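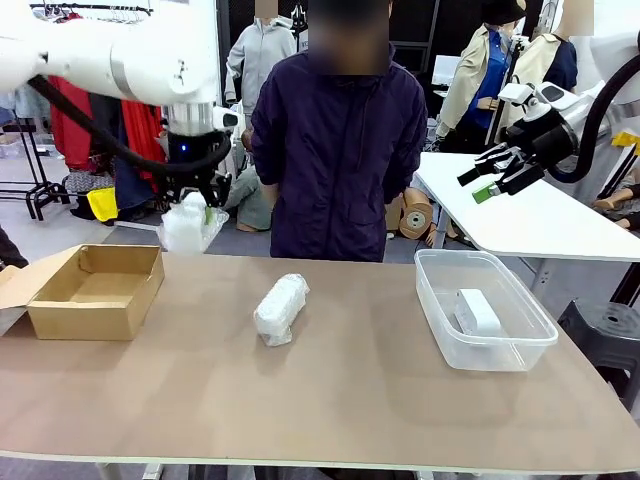

How often should the packing table be checked?
At the start of every shift, and again whenever the table changes over to a new kind of stock.

Packing table checklist – Rarora stockroom
Checked by: Lucrezia Messina
Passed to: Guido Bianchini

1. Tabletop clean, dry, no splinters or old tape
OK. Came up beautifully after the scrub, great work whoever did the corners!

2. Cartons free of crushed corners and damp
OK. Flaps fold right back and stay put, so you can get both hands in.

3. Bubble wrap covers all edges of the item
OK, with a comment. Two layers on anything breakable please, and tape the loose end down. The new roll is 50 m and a real pleasure to use.

4. Clear tubs: no cracks, lids match
One lid missing. Leandro Llorente is chasing it. Love these tubs – you can check the contents without opening a thing.

5. Stools pushed in under tables
OK.

6. Mannequins steady on their bases, hats and coats secure
OK. I gave each one a gentle push and none of them rocked. Nives has done a gorgeous job on the winter colours too!

7. Clothing racks: castors locked, rails not overloaded
Fix needed. One castor lock is stiff, so go easy when moving that rack until it's been oiled.

8. Walkway behind the table, 600 mm clear
OK at 8 am. Please keep spare hangers off the floor.

9. Knives retracted and back in the tray
OK, all accounted for.

Still open: item 4 (lid), item 7 (castor). Guido to sign off both in July.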